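Erst die Greifer, dann der Rest

Interview mit Giuliana Carhuamaca über Budgets, Ersatzteile und warum die zweite Zelle warten muss

Eigentlich hatte sie nur eine halbe Stunde. Giuliana Carhuamaca plant bei Zasholm die Anschaffungen fürs Robotiklabor, und im Januar war der Haushalt schon so gut wie verteilt. »Arme kaufen ist einfach«, sagt sie. »Man unterschreibt, dann kommen zwei Kisten. Der Ärger sitzt im Zubehör.«

Zubehör, damit meint sie Schienen, Kabel, Greiferfinger, Halterungen. Auch die Wandplatten. Im ersten Antrag stand davon fast nichts. Kabelführung? Fehlte. Ersatzfinger? Fehlten auch. Nachbestellt wurde dann einzeln, bei Rurnov, jedes Mal mit Versand. »50 Euro hier, 50 Euro da. Das summiert sich, und keiner hat eine Kostenstelle dafür.«

Inzwischen rechnet sie anders. 10 Prozent vom Gesamtpreis gehen fest in Verschleißteile, vor allem anderen. Leonie Kingi, die die Zelle täglich fährt, wollte mehr. Man hat sich geeinigt, so halb. »Leonie führt jetzt eine Liste, was kaputt geht. Nach vier Monaten reden wir nochmal.«

Und die Gegenstände? Da wird sie lebhafter. Koffer, Plüschtiere, Wecker, das läuft alles über Verbrauchsmaterial, nicht über Investitionen. Die Buchhaltung hat zweimal nachgefragt. »Ein Koffer ist sperrig, rutscht, hat Rollen. Mit Würfeln lernt man da nichts.« Teuer müsse er nicht sein – lieber ein billiger, den man auch mal ersetzen kann.

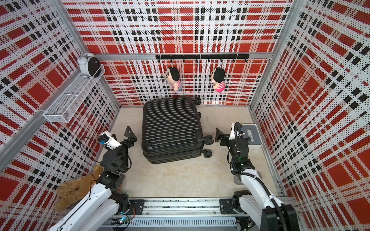
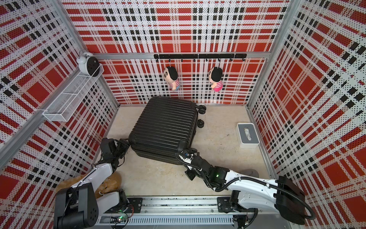 Beide Arme am Koffer, Zelle mit Karowänden bei Zasholm.

Warum überhaupt zwei Arme auf einer Schiene? Carhuamaca wollte zuerst zwei getrennte Tische mit je einem Arm, das Angebot von Julesar lag schon da. Kingi war dagegen. Große Teile brauchen zwei Greifer, fertig. »Sie hatte recht, ich hab das Angebot dann liegen lassen.« Teurer wurde es trotzdem, vorallem wegen der Montage.

Die zweite Zelle ist verschoben. Kein Termin. Ein Leasingmodell von Ríos liegt auf dem Tisch, überzeugt hat es sie noch nicht: die Wartung ist drin, die Greifer nicht. »Dann stehe ich wieder da wo ich letztes Jahr stand.«

Was würde sie anderen raten, die gerade planen? Kurze Pause. Platz ausmessen, auch für die Ellbogen der Arme. Lieferzeiten schriftlich geben lassen. Und die Leute fragen die nachher damit arbeiten, bevor das Angebot raus ist. »Ich hab Leonie erst danach gefragt. Würde ich nicht nochmal so machen.«

Dann muss sie los, Budgetrunde. Die Ersatzfinger stehen als erster Posten auf ihrem Zettel.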